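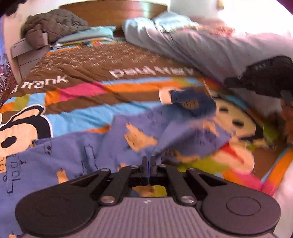 1/ Planning a gripper budget when you're a very small team

Hi friends! A few of you asked how we decide what to buy, so I'm going to ramble through it while it's fresh (6/2/19, Sunday, second coffee).

2/ Our work right now is laundry. Pinching one thin fold of a shirt on a made bed, over and over, with a gripper you hold in your own hand. So the first line in the budget is hand-held grippers, and we asked for 3. I wanted more, of course I did, but Geetha Iyengar talked me down, very kindly, with a spreadsheet.

3/ The quotes! Tralis came in at $280 a unit, and Solla was a good bit higher but included a carrying case and a longer warranty. We went back and forth on that for most of February (sorry again to Lenni Koivisto, who sat through every one of those calls).

4/ Please, please put fingertips on their own line. I folded them into "misc" the first year and spent the whole spring asking for little top-ups. This time we're ordering 10 spare pairs up front, plus a bag of screws for the linkage arms, and I feel so much calmer.

5/ Something I'd also budget for is cloth. Real clothes, with prints all over them, on bedspreads with stripes and cartoon monkeys. We had a plain gray practice sheet from Bangera and it was lovely and tidy, but homes don't look like that, and thrift store money goes a long way here.

6/ Then there's time. I put down 6 weeks between the order and the first useful day, which covers shipping, charging, sorting out mounts and everybody's hands getting used to the weight. Cleiton Vasconcelos thinks that's generous. We'll see, Cleiton!

7/ Still undecided: whether to rent an arm this fall or wait for next year's money. I'm leaning toward waiting, and putting the difference into a second set of batteries. If you've rented one for cloth work, I'd love to hear what the insurance cost you, my replies are open all evening.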